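Vimico 食事と体調の記録データ README

はじめまして、またはお久しぶりです。ここには、私が自分の食事と睡眠と体調をだらだら書きためた記録を、人が読める形に直したものを置いています。もとは健診で「血圧がちょっと高めですね」と言われて始めたメモでした。三日坊主のはずが気づけば19か月分になっていて、せっかくなので公開します!

中身はCSVが2つです。meals.csv は食べたもの、body.csv は体重・血圧・睡眠時間・その日の気分。文字コードはUTF-8、区切りはカンマです。Excelでそのまま開くと文字化けすることがあるので、その場合は「データの取得」から読み込んでください(私も毎回忘れます)。

meals.csv の列は、日付の通し番号、時間帯、品名、量、メモの順に並んでいます。時間帯は朝・昼・夜・間食の4択。量は「少なめ」「ふつう」「多め」でしか書いていません。最初はグラムで量っていたんですが、台所ではかりを出すのが面倒になって、途中で全部この書き方に直しました。カロリー計算に使いたい方には物足りないと思います、ごめんなさい。

間食の行はかなり多いです。夕方の四時ごろに何かつまむ癖があって、ここを記録し始めたら自分でもびっくりするくらい行が増えました。せんべい、チョコ、ナッツ、あと名前を覚えていない小袋のもの。品名が「おやつ」だけの行は、たいてい書くのをさぼった日です。

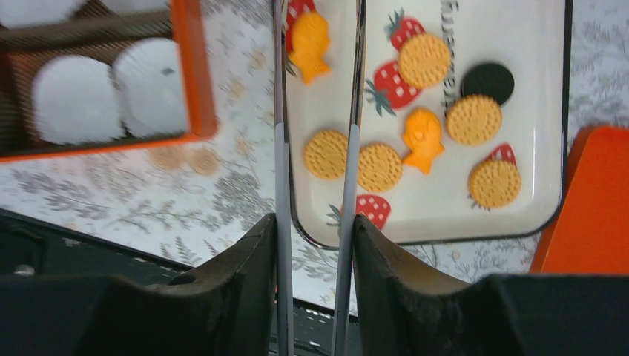

白いトレーとおやつ形の品いろいろ

body.csv のほうは、わりとまじめにつけています。血圧は朝起きてトイレに行ったあと、座って2回測って、低いほうを採用。平均にしなかったのは完全に私の好みなので、気になる人は生の値が raw_1 と raw_2 に残っているのでそちらをどうぞ。気分は1から9までの数字で、5が普通です。9をつけた日は片手で足ります。

欠けているところもあります。12月は風邪で寝込んで、食事の列がほぼ空です。空欄は「食べていない」ではなく「書いていない」なので、ゼロとして集計しないでくださいね。血圧計も途中で Gridthorpe から Sutter のものに買い替えました。切り替わりは device の列で分かります。同じ朝に両方で測った行が少しだけあるので、比べたい方は both で絞ってください。

あくまで一人分の生活の記録です。ここから「これを食べれば血圧が下がる」みたいな話は引き出せませんし、私は医療の専門家でもありません。体のことで心配があれば、かかりつけの先生に相談を。グラフの練習や、欠損の多い表をきれいにする練習にはちょうどいいと思います。

列名の英訳は Melaniia Nazarenko さんが直してくれました。Colleen Sutherland さんには通し番号のずれを見つけてもらって、そのおかげで二晩ほど夜更かししました(感謝しています、本当に)。集計用の小さなスクリプトは Plilside という名前で scripts フォルダに入れてあります。動かし方はファイルの先頭にコメントで書きました。

利用は自由です。どこかで使ったらひとこと教えてもらえるとうれしいです。間違いの報告もお気軽にどうぞ。次の更新では、ずっと放ってある水分量の列をなんとかしたいです。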